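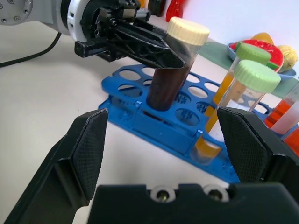 Herketti District Hospital

Herketti District Hospital is a public hospital in the town of Herketti, serving a catchment of 2,523 residents and the neighbouring locality of Pranetti. It has 40 inpatient beds and 5 day-surgery places.

History

The hospital opened as a cottage infirmary on Kołodziej Street. A maternity wing was added later, and the main building was moved to its present site on Zingate Road.

Services

Departments include general medicine, paediatrics, pathology and rehabilitation. The centre employs 392 staff. Visiting specialists in orthopaedics hold clinics each August.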